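Laundry table – teaching the arms by remote

Posted 31/03/2018

Gallery from the Gounder workshop. Quick page, will tidy later (probably). Subject is laundry again – boxes, small clothes, two arms, one operator driving both by remote control. Everything the arms do on this page came from a person's hands on the leader handles in the next bay.

If you missed the earlier pages: we dont program the motions. Operator does the job with the handles, arms copy, we log joints and cameras together, and the whole take goes in as one demonstration. Learning code (Monamon, our in-house one) gets the takes in batches. No scripts for how to fold, no list of grasp points.

Count so far on the clothes tasks: 2,387 takes recorded, 1,876 kept. Rest thrown out – dropped sync, operator sneezed, wrist camera fogged, somebody bumped the table. Being strict about it this time. October batch was a mess and we paid for it for weeks.

Layout for this round: two soft boxes on the table, clothes in the boxes and on the wood. Operator picks the order. We used to fix the order and the policy got very good at exactly that order and hopeless at anything else.
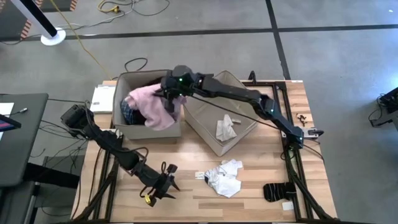
Right arm down in the first box with the pink one. Left arm parked, fingers open.

Reaching into a box is the worst part to drive. On the handles you cant feel the cloth, so the operator goes by the wrist view and a bit by guesswork. Soft sides give when the wrist pushes on them – kinder on the motors than the plastic crates we started with, harder to learn from, because the box is never quite the same shape twice.

Few notes from the operators, as scribbled:

– go in slow, close slow, lift slow. Fast only when the hand is empty

– if you miss, open all the way and go again. Leave the miss in the take. We want the recoveries

– dont hover. Long pauses teach the thing to pause. Monamon picked that up in about a day and would just sit there above the box, thinking

– one arm working, other one still and out of the way. Park it low, fingers open

– socks count as clothes, stop skipping the socks

The not-hovering one is harder then it sounds. New people stop to look. First 90 takes from anyone new go in a separate folder and we only train on them if we're short. Nobody has been offended yet.

Handles are the Zurneck pair, second build. Lighter than the first, springs in the triggers replaced twice. There's still a small lag on the left side, you get used to it after an hour or so and then you notice it again after lunch. Fix is on the list.

Bigger pieces next. With anything large one hand isnt enough – cloth bunches, hangs off a corner, and the free end goes where it likes. Operator has to think about both wrists at once, which is tiring, so we swap people after roughly 100 takes.

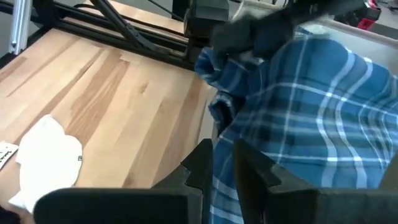
Wrist view. Far gripper has a corner of the blue plaid, near fingers over the cloth.

The wrist cameras are what the operators stare at most. Main view from up top is good for knowing where things are on the table, but for a grasp you want to see between the fingers. Plaid is nice for this – lines bend where the cloth bends, so folds read well on screen. Plain white is miserable. White on pale wood under our lights, the edge just goes away.

Tried a darker mat for a while. Helped the white stuff, swallowed the dark socks. Back to bare wood.

Still to do for this set: more takes with the left arm leading (everyone favors the right, it shows in the data), more takes starting from a messy table, and a proper go at handing cloth from one gripper to the other. Handovers are at maybe half the quality of the box picks by our own scoring, and the scoring is generous.

Raw takes are on the Notunow share, same folder as before, new subfolder for the cloth. Filenames changed, sorry, old script wont find them. Ask for the new one.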